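Skedik builder says the arm was the easy part

The builder of Skedik, a robot arm set up in a shared workshop, has spent 4,000 hours on it since a February start — if you count the nights the computer trained alone.

"I wanted it to clear up after people," the builder said. "Cups first, then whatever was in them."

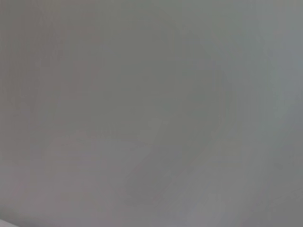
Touch was left out of the design, so close work depends on the small camera at the wrist. "Up close it goes blind," the builder said. "You get gray and a faint ring, and the software has to decide what that is." Version 102 of the code ignores the wrist view when it has so little detail and goes by the overhead one.

Spills are harder. A cup has a shape the software can learn, but milky coffee on a white table runs where it likes. 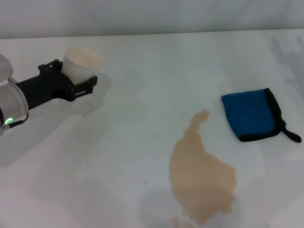

"The edges matter most," the builder said. "Miss one and you drag it across the table."

The next job is a softer set of fingers — the 4 printed so far all split. Plans will go up under the name Starkari once a set holds.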